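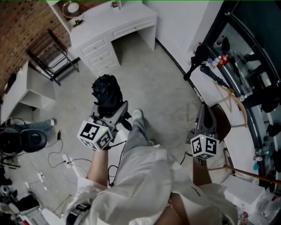 Week two with the Fesance grippers, so some notes before I forget everything. Short version: good kit, annoying cables, I'm keeping them.

For anyone new, it's the handheld pair. You hold one in each hand, do the chore yourself, and the recording is what you train the arm on later. No arm needed at all for the collecting part, and that's why I wanted it. My apartment does not have space for an arm.

Setup. Took me most of an evening, and half of that was finding outlets. The marker cubes go on underneath, one per gripper, and they have to be square to the body or the tracking drifts. The manual says this once, in small print, on a page about batteries?? I had the left one slightly twisted for the first two days and threw out all of it. Check your cubes.

Green light on the cube = good. I wish it was a bit brighter. In July with the sun coming in I was tipping my wrists every couple minutes to check.

Fabric. This is what I bought them for. Crumpled black cloth is my torture test, because you can't see the folds and neither can anything else. The jaws bite well. Pinch the middle, lift, and it bunches up and stays bunched, no slipping out one side like with the old Drakos pair. Thin stuff is ok too. Silky stuff, no. Had a scarf slide out over and over until I gave up and went and made coffee.

Handles are comfortable for maybe an hour. After that the left hand starts to complain. I have smallish hands and the grip is clearly sized for somebody else. Vasiliki Tzanetos wrote on the Hanska forum that she wraps hers with tennis racket tape, and I tried that, and yes, do that. Costs almost nothing.

Cables. Ugh. One out of each gripper, and they're thin, and they go everywhere. Round your ankle, under the chair, into teh other cable. I run mine down past my arm and try to keep the slack behind me but by the fourth or fifth take I'm wearing it. A wireless version would sell, I'd pay for it. Wear shoes too, I stepped on a plug in socks on day one and said some things.

Software is better than I expected. Record, stop, name it, next. It flags takes where it lost a cube, so you can redo it on the spot. Out of my first 52 takes it flagged 4, all of them me holding one hand behind the other like an idiot. Export was painless. The preview window crashes if you resize it so just dont resize it.

Battery I can't speak to, I run off the wall.

Support: emailed once about the twisted cube thing, got a reply from a person the next morning. Polite, didn't make me feel dumb. Point for them.

Would I go with Fesance over Jerkwood? The Jerkwood ones are lighter, and I liked them in the hand when I borrowed a pair, but the jaws are too smooth for cloth. If you're doing cups and boxes get those. For laundry type stuff get these.

Goal is 1000 clean takes before I train anything. People on the forum say 3000 but those people have more patience and prob better wrists.

Next post: towels. Also going to try the softer finger pads if they ever ship, they've been "in stock soon" since I ordered. Leave a comment if you've got yours already, want to know if they help with the silky stuff.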